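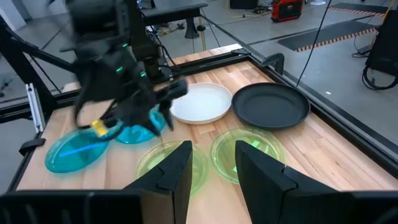
Hudamport, March

Support > Dolterix Satti countertop dishwasher > Section 2: Set-up and first run

2.1 Before you plug in

Read the whole section once. Then do it. Most calls we get are step 4.

1. Take out the foam blocks. One is under the lower spray arm, easy to miss.
2. Put the machine on a flat, level counter. Front feet screw in and out. Check with a level, not by eye.
3. Leave a gap behind for the hoses. No kinks. Drain hose must not rise higher than 31 inches above the counter.
4. Pull the red plug out of the drain outlet BEFORE fitting the drain hose. Machine will fill and then stop with E4 if you dont.
5. Screw the fill hose to the faucet adapter. Hand tight, then a quarter turn with a wrench. Washer goes in flat side up.
6. Open the faucet slowly. Look for drips at both ends. Wait a minute, look again.

Note: pull-out spray faucets won't take the adapter. Use the tank instead, see 2.5.

CAUTION: No extension cords. Grounded outlet only.

2.2 Water hardness

Test strip is in the bag with the manual. Dip, shake off, read after 15 seconds. Set the dial behind the filter to match. If your water is soft leave the dial at 0 and skip the salt.

Salt: coarse dishwasher salt only. Fill the salt tank with water first, one time only, then salt to the neck. Some will spill over. Wipe it up and start a rinse right away, salt left on the floor of the tub will pit the steel.

Rinse aid: fill to the line, close the flap till it clicks. Start at setting 3. Streaks, turn down. Spots, turn up.

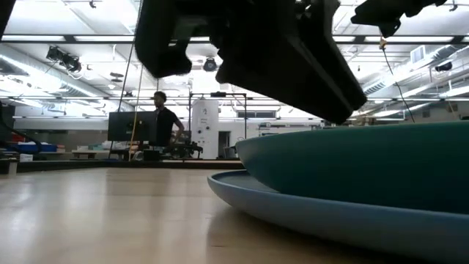
Heledd Mathias writes that her Satti left a white film on everything until she moved the dial up two notches and ran it empty once, and that the strip should be read in daylight, not under the kitchen light. Fair point. Added to the next printing.

2.3 Loading

1. Scrape, don't rinse.
2. Plates in the back rack, all facing the spray arm. Big ones at the sides.
3. Bowls tipped forward, open side down. Never nested. Water can't get between them and the detergent dries on.
4. Plastic on the top shelf. Check the underside for a dishwasher mark first.
5. Spin both spray arms by hand. If somthing catches, move it.
6. Detergent last. Half a tablet is enough for a small load.

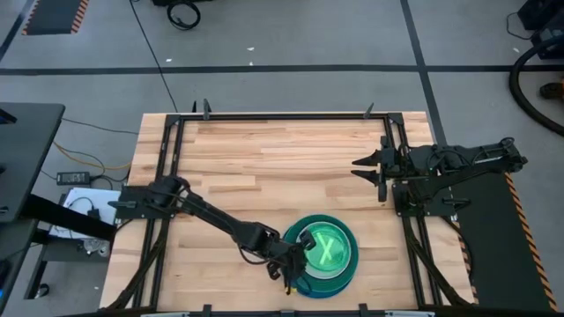
Stacked bowls. Separate before loading.

2.4 First run

Run it empty. Rinse program, no detergent, 12 minutes. Some water left in the filter well afterward is normal, a tub full of it is not. Go back to step 4 in 2.1.

Then a normal load. Door open a crack at the end, let the steam out.

2.5 Descaling

Every three months, or when the light comes on. Use Alturar descaler, or any citric acid one made for dishwashers. No bleach with it, ever.

CAUTION: wear gloves and eye protection when pouring. Window open.

1. Empty the machine, racks stay in.
2. Pour the sachet on the tub floor.
3. Hot program, door shut, don't open partway.
4. Rinse program after.

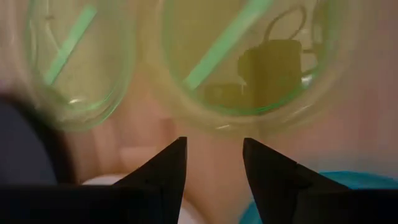
Safety goggles, clear lenses.

2.6 Filling by tank

Filler cap is on top, left side. Pour from a pitcher till it beeps. Stop at the beep. Close the cap before you press start.

Replacement hose kit: part 279. Parts questions to Everaldo Dantas at the Hudamport counter, closed Friday afternoons. Have the serial number ready, it's on the inside edge of the door.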